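Visia Introduces Summer Collection Built Around Shades of Blue

February | By the Visia Press Office
Reading time: 2 minutes
Print | E-mail

KANDACH – Visia, the women's apparel label, today announced its summer collection, a range of 66 styles in blues from pale sky to deep navy. The collection will go on sale in all Visia stores and through the company's website in April.

The new range includes dresses, wide-leg pants, light jackets and knit tops, along with a small group of scarves and belts. Every style is offered in at least two shades. Sizes have been extended at both ends of the scale, and petite lengths are available in all pants for the first time.

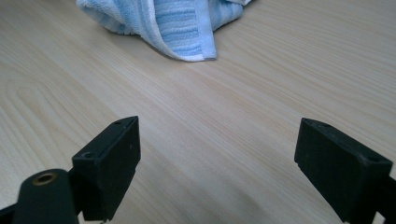 A striped towel in light blue.

Visia's design studio began work on the palette last spring, after customers asked for warm-weather clothing that could be worn both at the office and on weekends. Navy replaces black as the base color throughout the range. Paler blues are used for tops and linings, and a single bright cobalt appears in the accessories.

Fabrics for the collection were developed with Rennie, the company's textile partner. They include a washed linen, a cotton and linen blend and a light crepe used for evening dresses. Rennie tested 171 dye samples before the final shades were approved. All garments except the crepe dresses may be machine washed in cold water, and care instructions are printed on a sewn-in label.

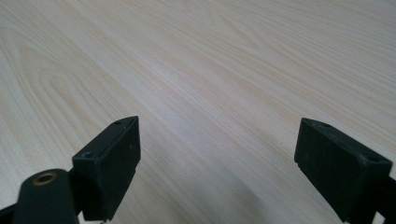
Prices for tops begin at $70. Customers who belong to the Visia store program will be able to order one week before the general release, and orders placed in that week will ship without charge within the United States. Alterations to hems and waistbands will be offered at the Kandach store, by appointment, for the length of the season.

The company also confirmed that it will release a short line of occasion wear under the Aseck name. The Aseck line consists of evening dresses and matching wraps in midnight blue. Production is limited to 700 pieces, and the line will not be restocked.

Store displays will be changed over in the last week of March. Stylists will be present in larger stores during the opening weekend to help customers put together outfits from the new range and from pieces they already own. Appointments are free and may be booked at any store counter.

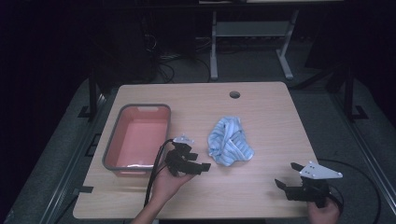 About Visia

Visia designs and sells women's clothing and accessories for everyday wear. The company is based in Kandach, where its design studio and first store share a building. Its collections are released twice a year.

Press samples and a full list of styles, colors and prices are available on request from the Visia Press Office.

Print | E-mail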